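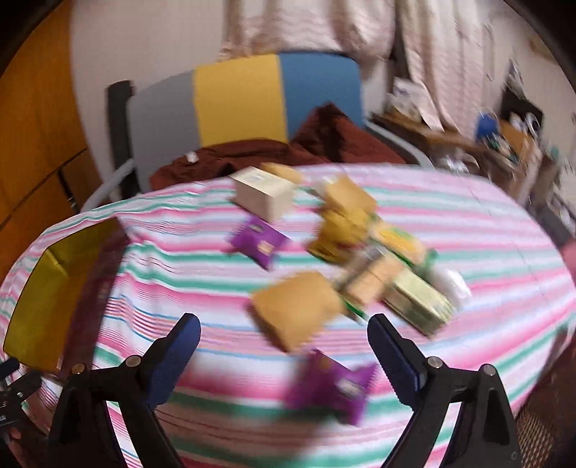
Figure 6.1 A hand-held gripper over a cluster of snack packages, jaws open. The packages are blurred by motion.

Chapter 6
Showing the Robot: Demonstrations by Hand and by Remote Control

Before you read
Write down, in a sentence or two, what you think a machine could learn from one person picking up one snack wrapper. Keep the note. You will be asked to revise it in Section 6.4.

6.1 A large claim and a small table

The claim behind this chapter is simple enough to fit on a sales brochure, and it often does. Instead of writing a program that tells a robot how to do a job, you do the job yourself while something records you. The recording is fed to a learning program. The robot then does the job.

Each of those sentences hides a good deal of trouble. The last one hides the most.

Look at what the tool in Figure 6.1 has to deal with. The tablecloth is striped. Some of the packages lie flat, one box stands upright, and another sits tilted in the middle. There are two purple wrappers, one close to the jaws and one farther back. A yellow open-top box rests on its side near the rim of the table. A person who was told to put the snacks in the box would need no further instruction, and would probably be a little insulted to get any. A robot has no such background. Is the tan box a snack? Should the open box be set upright first? Does order matter? The person giving the demonstration answers all these questions with their hands and rarely notices having done so.

That silence is the first problem with teaching by showing. A demonstration contains the answer but not the question. If the demonstrator always starts with the nearest item, the learner may take "nearest first" to be the rule, or it may settle on "purple first," and on a table like this one both rules would begin in the same place. More recordings made in the same way will not settle the matter. Recordings with the wrappers moved might.

6.2 Two ways of showing

Most demonstrations discussed in this book are made in one of two ways.

In hand-held demonstration, the person carries a gripper much like the one the robot will use and works with it directly. A camera on the tool records what passes between the jaws. No robot has to be present, so the work can be done in a kitchen or a spare room as easily as in a laboratory. The cost is that the human arm does the reaching. It can bend and hurry in ways that a particular robot arm cannot, and nothing in the camera's view will say so.

In remote control, also called teleoperation, the person drives the actual robot through a second device. Every motion recorded is one the robot really made, which removes the doubt about reach. It brings in others. Operators usually feel little or nothing through the controls. They slow down, overshoot, and pause to look. A learner trained on their work may copy the pauses as faithfully as the grasps.

Supporters of each method tend to describe the other one's faults very well. We suggest believing both of them.

6.3 The Bastonton exercise

We will return several times to a set of recordings made for this course at a teaching lab in Bastonton. The task was clearing packaged food from a table into an open box. One group used the Varine, a hand-held gripper with two jaws; the other drove an arm by remote control. Recording ran through May, and the set was closed on Mon 22 June with 3,933 demonstrations in it.

That number looks impressive, and it should not impress you yet. When students went back through the set, they marked 182 demonstrations as unusable, mostly because the item was dropped outside the view and picked up by hand. A harder finding came later. Nearly all the remaining recordings had been made on 18 table layouts, repeated with small changes. A learner could do well on those layouts and still know very little about tables.

Blur raised a quieter argument. In a single still such as Figure 6.1 the printing on a wrapper can be smeared past reading. Some students wanted to throw out every recording with blur in it. Others replied that a robot moving at a useful speed will see blur too, and had better be trained on it. The group never agreed – the two sides simply trained separate models. We compare them in Section 6.5, where neither does as well as its backers expected.

6.4 What counts as evidence

A video of a robot finishing a task once shows that it finished once. This sounds too plain to print, yet a great many decisions to buy equipment rest on such a video. When you read a report in this field, including the Vidholm and Akgül case studies at the end of the chapter, ask the following:

How many attempts were made, and how many are being reported?
Were the test objects, or the test table, also in the demonstrations?
Who reset the table between attempts, and how carefully?
What was counted as success, and was that decided before the test?

Reports that answer all four are rare. Ours for Bastonton answers three, and you should be able to find the gap.

Now take out the note you wrote before reading. Cross out any part that depends on the learner knowing what the demonstrator wanted, and rewrite what is left.

Key terms
demonstration, hand-held gripper, teleoperation, layout, success criterion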